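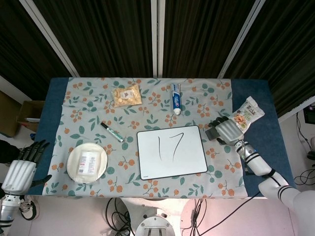
A patterned cloth over a plain one, with the day's odds and ends on top.

Against the second tablecloth
Malsha Cassim
2025-07-19

My mother owned one tablecloth. It came out when people came round, it was washed the next morning, and the rest of the year we ate off the bare table and wiped it down. I have been thinking about her a good deal since the fashion for layering reached Berkthorpe.

The rule, if you have missed it, is that a table needs a dark cloth underneath and a printed one on top, the lower one showing at the sides. Small oranges and green leaves are very popular. I am told it makes a table look "finished". I have lived with the arrangement since March and would like to know what has been finished, apart from my patience.

Take the fit. The top cloth never covers the table, and it isn't meant to, but it also never stays where you put it. You end up with a strip of blue on one side and a much wider band on the other. Somebody tugs it straight and now the front hangs in creases. I have ironed mine more often this year than I have ironed shirts.

Then there is what the cloth is supposed to do for us. The shops say a dressed table discourages clutter, as if a toothpaste tube would be ashamed to stand on printed fruit. It will stand there quite happily, next to a bag of puffy snacks. A paper plate with a packet on it looks no more like lunch for having leaves underneath. People put things on tables because tables are flat and near the door, and cotton has never altered that in any house I've been in.

I'll allow one point to the other side. My neighbour Agyeman, who has strong views on all this, says the cloth protects the wood. Perhaps it does. But his table cost £40 at a house clearance and he has spent more than that on things to cover it, and when I asked to see the wood he had to move so much that we gave up and had tea standing.

The whiteboard I object to less. A little board and a marker on the table can be useful if everyone in the house knows what is being written down. Ours had a number on it for 3 weeks. My husband thought it was a bus. I thought it was the date the boiler man was coming, and stayed in for him.

What I'd suggest is dull. Put the toothpaste back in the bathroom, close up the snacks, and see how the table looks with nothing on it for a week. If you still miss the oranges after that, lay them by all means, one cloth, big enough to reach both sides. Mine are both in the airing cupboard, and the dark one has already been borrowed for a school play.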